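Chapter 4
Rules for the Shared Table

Robots are wonderful to work beside, and good rules make them even better! In this chapter you'll write your first cell rules: who may reach in, how fast the arm may move, and what gets checked before each run.

Morenike Tamuno, who taught the Mosberg course for 15 years, started every class with toy blocks on a board. Blocks are cheap, they come in lots of shapes (a star is a real challenge to grip), and a bad rule shows up quickly.

Before you start, read the cell sheet aloud with your partner. Keep the speed at 40 percent until you both sign it.

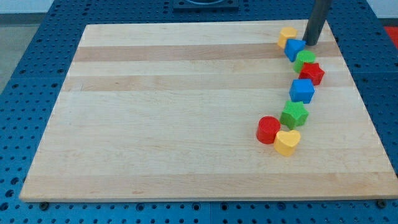

4.1 Who May Reach In?

Only one person holds the enable switch. Everyone else stays behind the floor line.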